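Brelstead swaps old phones for bus rides

I finally cleared out my junk drawer, and I'm so glad I did! The Ralham bus depot is taking old phones through the end of December, and each one gets you a free day pass (I walked out with two). Benedita Pacheco, who runs the desk, told me they'd already taken in 148.
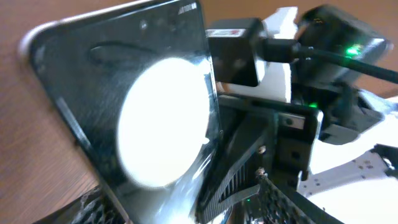
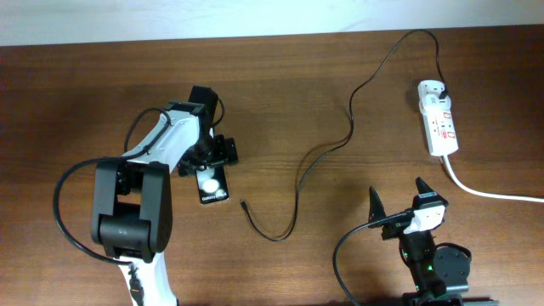 A black smartphone, first photo, and a wooden tabletop, second.

Wipe your phone first, and bring the charger if you've still got it. They'll take up to 30 a day, so go early!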